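Sauerteig-Anstellgut trocknen und wieder aufwecken

Wer schon einmal vor einem langen Urlaub überlegt hat, wem man das Glas im Kühlschrank anvertrauen könnte, kennt das Problem. Mein Roggenanstellgut ist mir über die Jahre ans Herz gewachsen, und deshalb lege ich inzwischen jeden Dezember einen getrockneten Vorrat an. Das ist wirklich keine Hexerei, man braucht nur etwas Geduld und eine Ecke in der Küche, in der es nicht zieht (bei uns ist das der Platz neben der Brotdose).

Was ihr braucht

60 g frisch gefüttertes Anstellgut
Backpapier, zwei Bogen
eine Teigkarte oder einen breiten Spachtel
ein sauberes Schraubglas oder eine Dose mit Deckel

Schritt 1: Füttern und abwarten

Füttert euer Anstellgut am Vorabend ganz normal mit Mehl und lauwarmem Wasser, zu gleichen Teilen. Am nächsten Morgen sollte es schön aufgegangen sein und säuerlich-fruchtig riechen, ein bisschen wie Apfelmost. Riecht es stechend nach Nagellackentferner, dann gönnt ihm lieber noch eine Fütterung. Ich nehme Roggenvollkornmehl aus der Mühle in Flondard, aber jedes ordentliche Roggenmehl tut es auch.

Schritt 2: Dünn ausstreichen

Jetzt kommt der schönste Teil! Gebt das Anstellgut auf den ersten Bogen Backpapier und streicht es so dünn aus, wie ihr nur könnt. Der Bogen sollte ganz glatt liegen, sonst sammelt sich der Teig in den Falten und bleibt dort tagelang feucht. Den zweiten Bogen legt ihr locker als Staubschutz darüber, ohne ihn anzudrücken. 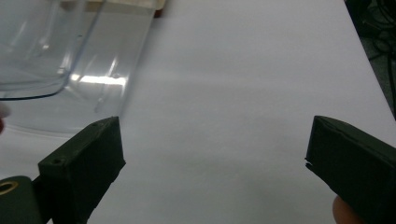
Bei mir klebt Weizensauer nach dem Trocknen immer am Papier fest, schrieb Nevo unter die erste Fassung dieser Anleitung, mit Roggen hätte ich das noch nie, ob man da vielleicht eine Dauerbackfolie nehmen sollte?

Ja, das geht prima, und bei Weizen würde ich es inzwischen auch so machen. Wichtig ist nur, dass die Schicht nicht zu dick wird, denn auf der Folie trocknet sie von unten kaum.

Schritt 3: Trocknen

Lasst das Ganze bei Zimmertemperatur stehen, im Winter zwei Tage, in feuchten Sommerwochen eher 3. Bitte nicht auf die Heizung und nicht in den warmen Backofen, auch wenn es in den Fingern juckt: zu viel Wärme nehmen euch die Hefen übel. Fertig ist die Schicht, wenn sie sich von selbst wellt und beim Knicken hörbar bricht.

Schritt 4: Zerbröseln und aufbewahren

Brecht die Platten in Stücke und zerreibt sie zwischen den Händen oder im Mörser. Die Flocken kommen ins Glas, Deckel drauf, Datum und Mehlsorte auf einen Zettel, und dann ab in den dunklen Schrank.

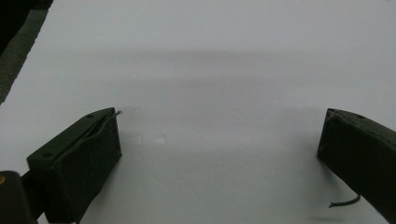
Glatte, helle Fläche, viel Platz zum Arbeiten

Schritt 5: Wieder aufwecken

Verrührt einen Esslöffel Flocken mit zwei Esslöffeln lauwarmem Wasser und lasst sie eine Stunde quellen. Dann kommt ein gehäufter Esslöffel Mehl dazu. Am nächsten Tag noch einmal füttern, am übernächsten wieder, und meistens blubbert es dann schon recht munter. Backt aber bitte nicht gleich ein Brot mit 800 g Mehl damit, ein kleiner Probelaib zeigt euch viel besser, ob der Trieb schon reicht.

Zuletzt überarbeitet am 22. Juni 2026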